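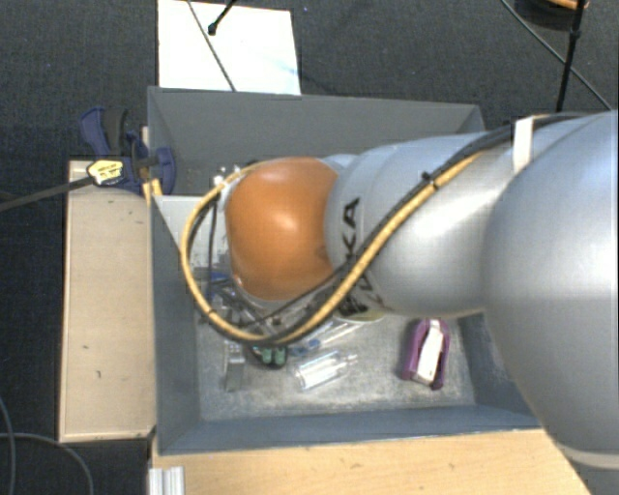
Storage and Handling of Small Goods
Rendton Technical College, evening course
Notes for lecture 2: The open bin
Lecturer: Tiziana D'Amico
Exercises: Samuele Greco (room 716)

1. What we covered last time

In the first lecture we spoke about shelves and about the label on the shelf. We finished with the question of Hamidreza Bakhtiari: where does the storage place end and where does the packaging begin? A carton of screws is packaging while it travels. When we open it and put it on the shelf, it becomes a storage place. Today we stay with an object which has both roles all the time, the open bin.

2. Words

In English there are many words for nearly the same thing, and the firms do not agree among themselves. For this course we use them as follows.

Bin: a container with stiff walls and an open top, from which goods are taken piece by piece.
Tote: a bin that is moved often, usually with handles.
Crate: a container with openings in the walls. Air and water can pass.
Tray: a container with low walls. If you can lay your hand flat on the floor of it and still see your whole wrist over the edge, call it a tray.
Insert or divider: a loose wall placed in the bin to make smaller compartments.
Footprint: the area that the bin occupies on the shelf or on the table, measured at its widest point.

In your written work please do not change from one word to the other inside the same text. Last year I read a report in which the same container was a box, a tub, a case and a basket, and I was looking for four containers.

3. The form of the bin

Most of the bins you will meet are rectangular. A rectangular bin stands against its neighbour without a gap and it is easy to divide. Its weak place is the corner. Small goods move into the corners and remain there, and when the walls are tall the hand arrives last where the goods arrive first.

The walls can be straight or they can lean a little outwards. With leaning walls the empty bins go one into the other, and the van which brings them back carries many more. We pay for this with volume: the inside is smaller at the floor than at the top. When a catalogue gives only the outer measures, ask for the measures of the floor.

High walls protect the goods and keep them together. They also make shadow, and they force the person to bend the wrist. In our exercises we take a wall of 300 mm as the limit for picking by hand from a table of normal height. This is a rule of our course, not a law, and for a tall person like Samuele Greco it can be more.

The floor of the bin should be plain. Ribs make the floor stronger but thin things lie down between them, for example washers and cards, and they are very annoying to lift. If the floor must have ribs, it is better to have them on the outer side.

4. Colour and surface

Grey is the most common colour in our stores. It does not show the dust quickly and the goods are mostly another colour. For grey or metal goods a grey bin is a poor choice, and here I would take blue or white.

A used floor becomes scuffed. The shine disappears and the surface becomes spotted, lighter in the middle where the goods are pulled. Students often want to throw away a bin in this condition. Scuffing alone is no reason for that. Look instead for the following:

— a crack that starts from the upper edge
— a corner that has become white from bending
— a floor that bends downward, so that the bin rocks on a flat table
— sharp burrs where the hand passes
— smell, if the bin was ever used for liquids

The first one is the most serious. A crack from the edge always continues.

5. How full?

The old book that we have in the library, the one by Rorkov, gives a single value for all goods. I think this is too simple. We divide in three cases.

Case A, pieces that do not catch on each other (bottles, blocks, closed packets). You can fill the bin until one hand's width below the edge. The upper layer will be level after a small shake.

Case B, pieces that catch on each other (hooks, springs, cables with plugs, clothes hangers). Fill only the floor, one layer or little more. It looks like a waste of space, and the person from accounts will tell you so. Measure then how long it takes to get one hanger out of a full bin of hangers.

Case C, pieces that can be damaged by the weight of others. Use an insert, or use a tray.

A bin with all the goods together in one area and nothing in the rest is not necessarily badly filled. When somebody picks always from the same side, the goods collect on the other side. You can turn the bin by half a turn at the change of shift. Morena Caruso did this in her project at the Cilari store and the complaints about "empty" bins became fewer, although the quantity ordered remained the same.

6. Mixed bins

A mixed bin contains more than one kind of article. In a shop or a hospital store it should be avoided. At home everybody has one, the kitchen drawer is the best known.

If mixing cannot be avoided:

Mix articles that are very different. A roll of tape and a box of clips can live together. Two sizes of the same screw cannot.
Put the flat things upright along one wall. If they lie on the floor, all the rest will come on top of them.
Write every article on the label, also the one that is "only there for today".
Empty the bin completely when you count. Do not count by looking from above.

On the last point there was a discussion in the exercise group. Samuele Caruso said that for large articles looking is enough. I agree for articles larger than a shoe box. For smaller ones the upper pieces hide the lower, and two people who look from two sides will write two numbers. We tried it with the red blocks and the results are still on the board in 716.

7. Position on the table

Place the bin with the long side parallel to the edge of the table when you work from the front. The far wall should be reached without lifting the heel from the floor. If the picked goods go into a second container, this one stands next to the bin on the side of the hand that picks, so that the hand does not have to cross over.

Light comes from above and a little from behind the far wall. Light from behind the person is bad, the shadow of the arm falls exactly where one is looking.

Keep a free strip on the table on all sides of the bin, as wide as a hand. Labels, scissors and coffee do not belong on this strip.

8. Cleaning

Empty the bin, turn it over and knock gently on the floor of it. Wipe with a damp cloth, corners first. Let it dry upside down on two slats and not on the flat table, or the water stays under the rim. Paper labels come off with a little cooking oil, and then the oil has to come off with soap. Salehi sells a label sleeve which avoids all this. I find it expensive for a small store.

9. Worked case

A small repair shop keeps spare handles in one open bin. Each handle comes in a closed packet. The bin holds 21 packets when filled as in case A. The shop uses seven packets in a week and the delivery takes one week.

The shop needs at least seven packets in the bin at the moment of ordering, plus a reserve. With a reserve of one more week the order is made when 14 remain. The full bin is therefore enough for three weeks, and the order goes out after the first. For the shop owner it is easier to remember a line than a number, so we stick a tape inside the wall at the height of 14 packets. The packets must lie in level layers, otherwise the tape does not say anything.

Now think about what changes if the handles arrive without packets. They catch on each other and we are in case B. The same bin holds much less, and perhaps the shop needs a second one.

10. Homework

Choose one open bin, at work or at home, which is used by at least two people. Describe its form, its walls and its floor using the words of section 2. Say which case of section 5 applies and if the bin is filled accordingly. Propose one change. One page is enough, drawings by hand are welcome.

Hand in to Samuele Greco by 23rd July. Who cannot come may leave it in the letter tray in front of 716 — with the name on it, please.

Reading for next time: Rorkov, the chapter on dividers, without the tables at the end. The visit to the Cilari store is moved to October. Bring closed shoes.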